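Budget season at the Coltville bench

Well, it's that time again! The spreadsheet has been opened, the coffee has been refilled twice, and I have been told (kindly, but firmly) that equipment requests need to be in by the end of June. So let me share where my head is on the robot side of things, and then you can all come find me and tell me I've got it wrong.

The big line is the second arm. We've been running everything through one, and if you've ever tried to book it on a Monday you know how that goes. Girbridge came back with a quote of $2,829 for a refurbished unit with the controller included, and I had to read that twice, I was so braced for something worse. It doesn't include the mount, the cables or shipping, so please don't go telling people we're getting a robot for that price. But it's a start, and it's a lot friendlier than what Nestitz wanted for a new one.

Then there's the gripper question, which I know some of you have Opinions about. I'd like to put in for 2 extra sets of fingers, ridged like the ones we use now. I went back and forth on the smooth padded ones and they do look lovely in the catalog. Still, so much of what we practice on is small and slick and a funny shape, and I'd hate to spend the money and then have to relearn every grasp we've got. Mabaso sells the ridged kind at $40 a set. I can live with that!

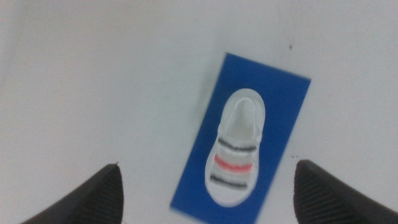

Eye level with the gripper: a little striped sandal on its blue card, with plenty of white around it.

Which brings me to the cheap stuff, my favorite part of any budget. Colored cards, small objects, a fresh top for the work surface. These never get a line of their own and then we end up buying them out of somebody's pocket in dribs and drabs, so this year I'm asking for a proper supplies line. I love a strong solid color under a pale object, and I'd like a full range of card colors on the shelf so that we can swap them around without a scavenger hunt. Same goes for the objects. More shoes, more cups, more things with loops and hollows in them. If you have a wish list, send it over, even if it's silly.

The wrist camera is the one I keep moving up and down the list. A faster one would give us sharper pictures while the arm is moving, and Njål Myklebust has been making the case for it since winter. He found one for $439, and he's probably right that we'd be happy with it. My worry is buying a nice camera and having only one arm to put it on, when a second arm would get more people working right away. For now I've got it penciled in below the arm and the fingers, with a big question mark next to it. (Njål, I promise I read your whole email.)

A couple of things I'm leaving out this round: the taller bench, and the storage cabinet with the glass doors. I want them both, but they can wait.

If you use the bench at all, even just now and then, I'd love to hear what slows you down the most. Stop by, or leave a note on my desk under the stapler so it doesn't wander off. I'll be putting the numbers together Monday afternoon, and it's much easier to add a line before I've sent the thing than after.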